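What Happens Inside a Computer When You Press a Key?

You press the letter G, and a G shows up on the screen. It seems to happen at the same moment. In between, a lot of small steps take place, and most of them happen in parts you never see.

Computers count with two digits

People count with ten digits, 0 through 9. A computer uses only two, 0 and 1. Each one is called a bit. A bit is like a light switch. Off is 0 and on is 1.

One switch can't say much. If you put eight of them in a row, you can make 256 different patterns. That is enough to give every letter of the alphabet its own pattern, with lots left over for numbers, commas and question marks. A row of eight bits is called a byte.

The pattern for a capital G is 01000111. When a computer stores the word GOAT, it stores four patterns like that, one after another.

Try it: a code made of switches

Sota and Musa invented a game for long car rides. Sota holds up one hand. A finger that is up means 1, and a finger that is folded means 0. The thumb is worth 1, and the next fingers are worth 2, 4, 8 and 16. Musa adds up the fingers that are standing and works out the number.

If only the thumb and the middle finger are up, the number is 1 plus 4, so the answer is 5. With one hand you can count all the way to 31. With two hands you can get to 1,023, but your fingers may get sore.

You can turn the numbers into letters, too. A is 1, B is 2, and so on up to Z, which is 26.

What is a transistor?

The switches inside a computer are called transistors. They have no lever to push. A transistor is turned on or off by electricity, so one transistor can control another one.

Transistors are made mostly from silicon, which comes from sand. They are far too small to see. If you laid 1,000 of the tiniest ones side by side, the line would still be thinner than a hair from your head.

Long ago, computers used glass tubes for the same job. The tubes got hot and burned out, and a computer made with them could fill a whole room.

What does the processor do?

The processor is the part that follows instructions. Each instruction is very simple. It might say "add these two numbers" or "check if these two numbers are the same." A game or a drawing program is made of a huge number of these little instructions.

Think of a cook who can only do one tiny thing at a time, such as pick up a spoon or crack an egg. If the cook is fast enough, you still get a cake.

A clock inside the processor keeps everything in step. It doesn't show the time. It sends out a steady beat, like a drummer in a marching band. In a modern computer there are billions of beats every second.

All that work makes heat. In many computers a block of metal sits on top of the processor to carry the heat away, and a fan blows air over it. That is often the hum you hear.

Where does the processor sit?

Inside the computer is a large flat board called the motherboard. Thin lines of metal run across it and carry signals from one part to another. You can think of them as streets in a town. The processor fits into a special place on the board called a socket, where it connects to all those streets. 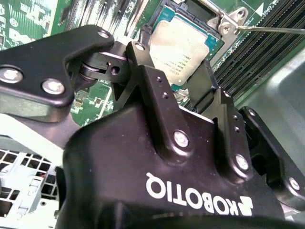

Following the letter G

Now we can go back to the key you pressed.

1. Pressing the key lets the keyboard know which spot was pushed.

2. The keyboard sends a code number for that key to the computer.

3. The processor stops for a tiny moment to deal with the key. The program you are using finds out that you want a G.

4. The pattern for G goes into memory.

5. The computer works out which dots on the screen should be dark and which should be light, and the screen changes them.

Words to know

Bit: a single 0 or 1.

Byte: a group of eight bits.

Transistor: a tiny switch controlled by electricity.

Processor: the part of a computer that follows instructions.

Motherboard: the board that connects the parts of a computer.

Socket: the place on the motherboard that holds the processor.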